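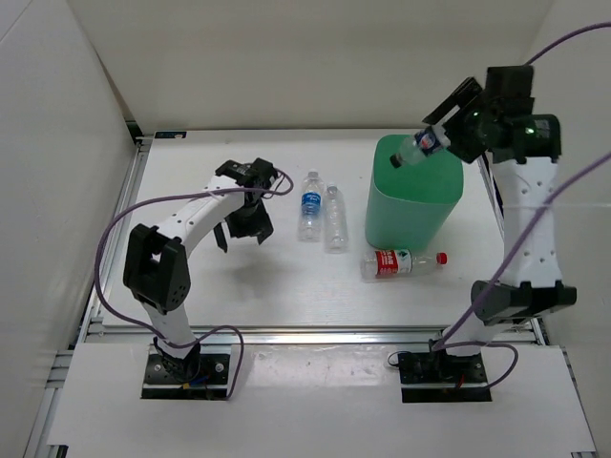 Article by Bernice Ankrah. Checked by Shanthi Mondal. Last revised 4/5/22.

Susetti

Susetti is a two-armed tabletop sorting kit sold by Skatdale, a small maker of teaching and trial equipment based in Plandcombe. It picks up empty drinks bottles and puts them in a bin, a job most households manage without purple cabling. The kit is bought mainly by colleges and by recycling firms that would like to find out what a robot is like before paying for a large one.

Layout

The two arms stand side by side along the front of a white table, each on its own black base plate, with walls at the back and sides. Each arm has white links, black joints and a black gripper. Bottles are laid on the table and the bin, green in the standard set, goes wherever the user's patience allows. Skatdale's handbook suggests keeping it within reach of the right arm, and most owners comply after trying somewhere else.

The cables run outside the arms in long loops. The handbook calls this "open routing". It makes a worn cable easy to find and replace, and it gives the kit the look of something halfway through a repair. A tidier version was promised for January and has not been mentioned in the catalogue again.

Operation

A user teaches the kit by moving the arms by hand through a task and saving the result, then repeating this with the bottles in different places. Skatdale advises 40 such runs for each kind of bottle. The early handbook said 25, a figure that former owners remember with some bitterness.

Bottles may be given to it lying down, with or without labels, and with their caps on. A clear bottle on a white table is a hard thing for a machine to see, and the unlabelled ones are generally held to be the real test. The grip need not be elegant. An arm that takes a bottle near the base and tips it cap first over the bin has done all that is asked of it.

In bottle work one arm often waits while the other is busy. Both can be set going at once, but they share a small table and the software is polite to a fault: if their paths come close, each stops to let the other pass. Version 3 settled the matter by giving way to the right.

Odoi service plan

Support is sold separately under the name Odoi. It covers spare gripper fingers, a yearly visit and a telephone line answered in office hours. The visit includes a check of the joints and a fresh set of screws. Grippers count as worn parts for the first year and as the customer's own fault after that.

Reception

Teachers have tended to like the kit, chiefly for being slow enough to follow. Reviewers from the waste trade have been cooler. One trial at a Plandcombe depot ran to 2,000 bottles, and the report praised the gentle handling before noting that the bottles were going to be crushed anyway.

The most common complaint concerns the bin, which is light and is not fixed down. Skatdale sells a clip for it.

See also: Skatdale; Odoi (service plan); Bottle sorting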